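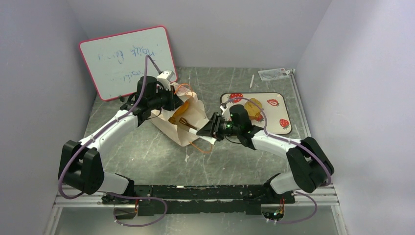

We use cookies to remember your settings. Accept / Manage

Day two in the apartment
2022-11-23, by Tania Sarkar

Slept badly. The bedroom faces the street and the blinds stop a hand's width short of the sill, so the light from the pharmacy sign comes in all night. I hung my coat over the gap at 3 and that helped.

The listing said one bedroom, fourth floor, elevator. All true, except the elevator takes a key and the key wasn't in the lockbox. I wrote to Huệ Lâm, who manages the place for the owner, and she answered in ten minutes. She left one with the bakery downstairs. I had already carried both bags up by then.

Rent for the month is 745 with heat and internet, plus a 300 deposit that I should get back a week after I leave. Sabina paid more in May for a studio farther out, and she had to buy her own sheets. I wrote the meter reading on the back of the lease.
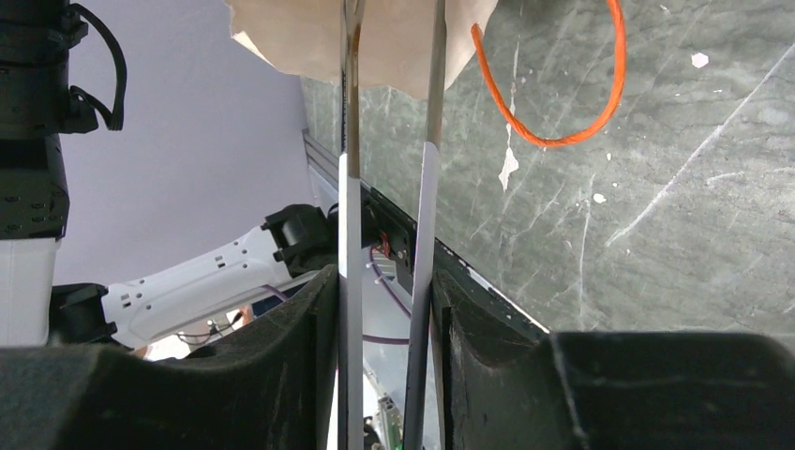
Morning

Worked at the kitchen table until noon. The chair is too low for it. I put the folded blanket from the closet on the seat and got through the whole Fekby draft and most of the mail. Internet dropped once, while I was talking to Thulani, and came back by itself. He thinks I should ask for a desk. I may, but I don't want to be the tenant who writes every day.

Walked to the market after that. Bought rice, eggs, onions, dish soap, a bulb for the hall. The bulb is the wrong size. Soup at the counter place on the corner, good and cheap, and they let you sit as long as you like.

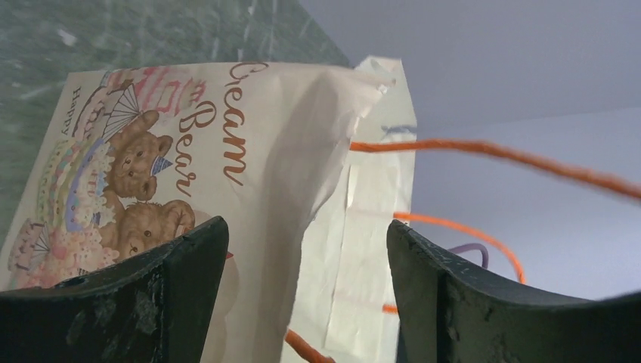

Paper bag with a printed front.

Kipchumba came by at four to look at the second apartment with me, the one on Mridha Street that is free after New Year. It's bigger and the kitchen has a window. The bathroom smells of damp and the agent talked over every question about it. He wanted an answer by tonight. I told him I would call next week. Kipchumba said the same building had a leak last winter and that I should ask someone who lives there before signing anything. We had tea and he took the bus home.

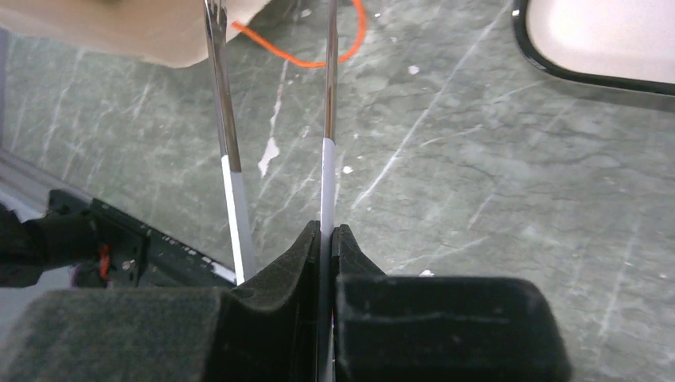
Evening

Cooked rice and eggs. Two of the burners work and the other pair click but don't light. Sent Huệ a note about it and put the desk in the same note, so it only counts once.

The neighbors are quiet. Somebody above me walks back and forth until eleven and then stops. Radiator in the front room is too hot to sit near and the one in the bedroom is barely warm, so I left the door open between them.

Tomorrow: exchange the bulb, pick up the elevator key before the bakery closes, call my sister, find out which day the trash goes out.

3 comments | 5 shares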